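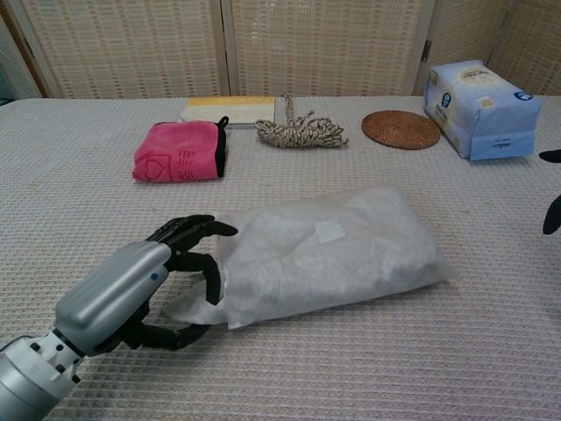
When a Robot Hand Won't Let Go

You have probably seen videos of robots doing amazing things. They pour drinks. They fold shirts. They wave at the crowd. Those videos are fun, but you should know something about them before you believe too much. A video usually shows you the time it went right. It does not show you the tries before that.

So this page is about a time it went wrong. It happened in a workshop at a company called Vodberg, which tests robot hands to see if they can do small jobs around a house. Nobody was badly hurt. One bag was torn, one person got a sore finger, and a lot of people had to stop and think.

What was the job?

The job sounds very easy. A robot with two hands had to pick up a soft plastic bag by one end, lift it, and set it down in a tray. That's all. You could do it with your eyes closed, and you could have done it when you were two years old.

The company that sold the hands, Cestico, said in its booklet that they could hold "any everyday object." Stop and look at those words. Any? A wet bar of soap is an everyday object. So is a kite. So is a sleeping cat. When somebody tells you a machine can do anything, ask them for a list.

Why is a bag so hard?

Try this. Pick up a wooden block. The block has the same shape before you touch it, while you hold it, and after you put it down. If you know where the sides are, you know where your fingers should go.

Now pick up a plastic bag with something lumpy in it. The bag folds. The stuff inside slides to one end. The part you're holding gets thinner or fatter as you lift. If the plastic is cloudy, light bounces off the wrinkles and makes bright spots that move when you move. Your hand copes with all of this without asking you. You have skin that can feel tiny slips, and you squeeze a little more when you feel one. You don't even notice that you're doing it.

A robot hand has to be given some way to notice. Many of them use sensors, which are parts that measure things. A sensor in a fingertip might measure how hard the finger is pushing. A sensor in a joint might measure how far the finger has bent. The computer looks at those numbers and decides what the motors should do next.

The trouble is that the computer never really sees a bag. It gets numbers. If the numbers are wrong, the robot will do the wrong thing, and it will do it without any doubt at all. It can't get that funny feeling you get when something is not right.

What went wrong

The robot had done the job 35 times in a row. Everybody in the workshop was pleased. Some of them had stopped watching closely, and that matters for our story.

On the next try, the fingers closed on the crumpled end of the bag just like before. The robot lifted the bag and moved it over the tray. Then it was supposed to open its fingers. It squeezed harder instead.

The bag tore. The robot kept squeezing. One of the workers reached over to pull the bag free, and a robot finger closed on the tip of her glove with her own finger inside it. Another worker hit the big red stop button.

You might think that fixed it. It did not. When the button was pushed, the arm stopped moving, which was good. But the fingers stayed shut. They had been built to hold on when the power goes off, so that a robot carrying a glass won't drop it. It took 59 seconds to free her finger, using a small lever on the back of the hand that two of the people in the room had never been shown.

Her finger was red and sore. It was fine the next day. Count to 59 slowly and see how long it feels.

Hunting for the cause

At first, people blamed the bag. They said the plastic was too slippery. This is a very common thing to do. When a machine fails, people like to say the world was being difficult. But the bag was the kind of bag the robot was supposed to handle, so that's not much of an excuse.

Next they blamed the worker for reaching in. It's true that she should not have put her hand there. But think about it for a minute. She had watched it work over and over, and it looked safe. A machine that is only safe when every person near it is perfect is not very safe.

Then they did what they should have done first. They looked at the numbers the computer had saved.

The numbers told a different story. One sensor, in the fingertip that pressed on top of the bag, had stopped changing. While the robot was lifting, that sensor should have gone up and down a little. It was stuck at a very low number, as if the fingertip was touching almost nothing.

So here is what the computer "thought," if we can use that word. The top finger feels almost nothing. That must mean the bag is slipping. If the bag is slipping, squeeze harder. Now the top finger still feels almost nothing. Squeeze harder again.

There was also a rule in the program that said the robot must not let go while the bag was slipping. That rule was there to stop it from dropping things. It sounds sensible. But the robot believed the bag was slipping the whole time, so it never got as far as letting go.

Why was the sensor stuck? A thin wire inside the finger had been bent back and forth so many times that it cracked. You can see how this happens with a paper clip. Bend it the same way again and again and it snaps. The wire had been cracking a little more each day, and the 35 good tries helped to wear it out. Doing well for a long time was not proof that the hand was in good shape.

Was it fixed?

Partly. Be a little suspicious whenever you hear that a problem has been "solved." It helps to ask what was changed and how anyone knows it worked.

The first change was in the program. Now, if a sensor's number doesn't move at all while the hand is moving, the robot treats that sensor as broken and stops. A real fingertip on a real bag always wiggles a bit. A number that sits perfectly still is a warning sign.

Another change was a limit. However much the computer wants to squeeze, the motors are not allowed to go past a certain point on soft things. This limit doesn't care what the sensors say, and that's why it is useful.

The wires are now replaced after a set number of bends, even if they look all right. The company that makes the tougher new ones is called Plastport. Its advertisement says they "never fail." We have talked about words like that already.

Everybody who works in that room also has to practice with the release lever before they go near the hands. They have to find it in less than 10 seconds. And no one reaches in while the fingers have power. People use a long plastic stick.

What still isn't fixed? The hand still holds on when the stop button is pressed. The people who built it argued for a long time. If it lets go, it may drop something heavy on someone's foot. If it holds on, it may hold on to someone's finger. Both of those are bad, and there is no answer that makes both of them go away. They decided to keep the grip and make the lever bigger and easier to find. You might have chosen something else.

Try it yourself

You can feel what the robot felt, or as close as a person can get. You'll need a zip bag, some dry rice, two thick winter gloves and a helper.

Put some rice in the bag and close it. Pick it up by one end with bare fingers and carry it across the room. Easy.

Now put on the gloves, shut your eyes, and try again. Ask your helper to say "slipping" or "okay" so you know how hard to squeeze. Your helper is your sensor.

Then ask your helper to say "slipping" every single time, even when the bag is not slipping at all. See what your hand does. Do this over a tray, or you'll be sweeping up rice for a week.

Questions to ask about any robot

How many times did it try before the video was made?

What does it do when a part breaks?

Is there a stop button, and what happens after you push it? Does everything stop, or only some of it?

Who checked it? If the only people who checked it are the people selling it, somebody else should have a turn.

Words to know

Sensor: a part that measures something, such as a push, a bend or how warm it is.

Gripping force: how hard a hand squeezes.

Emergency stop: a button, often red, that makes a machine stop moving quickly.

Fault: something in a machine that isn't working the way it should.

Feedback: when a machine measures what it just did and uses that to choose what to do next. Good feedback helps. Bad feedback is how a bag gets squeezed until it rips.

For grown-ups reading along: this page belongs to the Kalniņš set of readers on machines and mistakes, and it may be copied for classroom use. The glove activity needs an adult nearby for younger children, mostly because of the walking with eyes shut.

Last changed 11/7/25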